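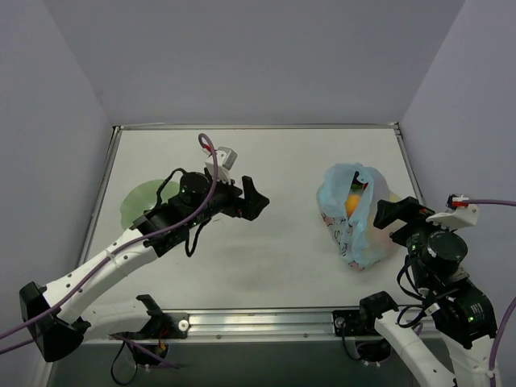

Dos brazos blancos y negros sobre una mesa blanca.

Música > Entrevistas > Delia Durán

Portada Discos Conciertos Entrevistas Agenda

Última actualización: 31 de mayo de 2023

Delia Durán: «Si la canción es mala, la cinta no la arregla»

El comunicado de Plevlow habla de «un regreso a lo esencial», frase que he leído en la promoción de casi todos los discos de cantautor que me llegan. Se lo digo a Delia Durán nada más sentarnos y no se ofende. «Eso lo escribió el sello. Yo pedí que pusieran que había canciones nuevas y ya.»

Las hay: diez, más una versión instrumental que sobra. Drelthorpe es su segundo disco sin banda fija, grabado con Fermín Olivares en un magnetófono de 16 pistas. Le pregunto si eso se oye o si solo sirve para contarlo en entrevistas. Se lo piensa. «Un poco de las dos cosas. Fermín jura que se nota en los graves. Yo noto que nos equivocábamos menos, porque rebobinar da mucha pereza.»

Tengo mis dudas sobre los graves. En el tema que abre, el contrabajo queda enterrado bajo un armonio que nadie parecía echar en falta. Ella defiende el armonio con calor. «Lo toca Pascual Maldonado y es lo mejor del disco. Escúchalo otra vez, con cascos.» Lo he hecho — dos veces — y sigo prefiriendo el contrabajo.
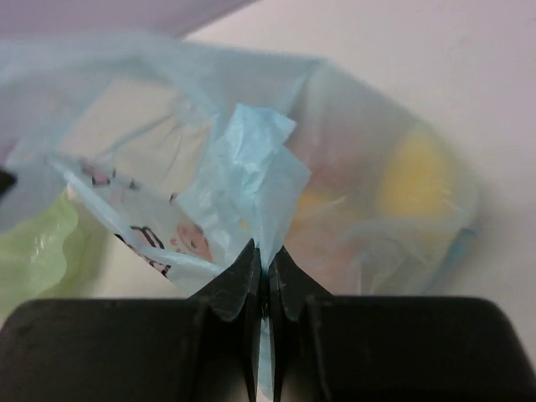
Plástico azul claro, visto de cerca.

Durán empezó cantando en un coro y de ahí le queda la costumbre de doblarse la voz. En «Plorngate» hay tantas capas que la letra se pierde, y es una lástima, pues es de las buenas: una mujer espera un autobús y repasa a quién le debe dinero. «Me lo han dicho ya», admite. «En directo la canto sola y se entiende todo.» ¿Y por qué no grabarla así? «Me daba miedo.»

Es la respuesta más interesante de la tarde. Luego vuelve al guion y dice que el disco «pedía» esas voces. Los discos, que yo sepa, no piden nada. 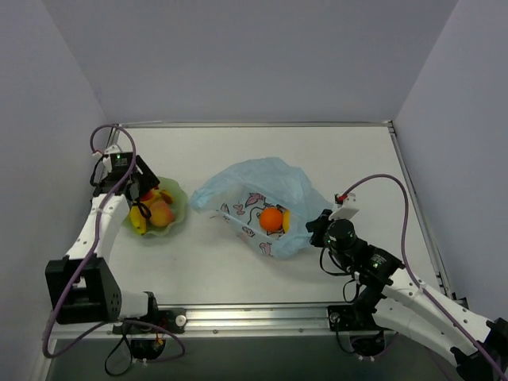
Vinilo y carretera

Del álbum se prensan 2000 copias, cifra que me parece optimista. A ella también. «Las que no se vendan, a casa de mi hermana.» La gira arranca en septiembre, en salas pequeñas, con Facundo Sosa a la guitarra y sin armonio, que pesa demasiado para la furgoneta.

¿Ganará el repertorio? Sospecho que sí. Se lo comento al despedirnos y Durán se ríe mientras se pone el abrigo. «Pues ven a verlo y paga la entrada.»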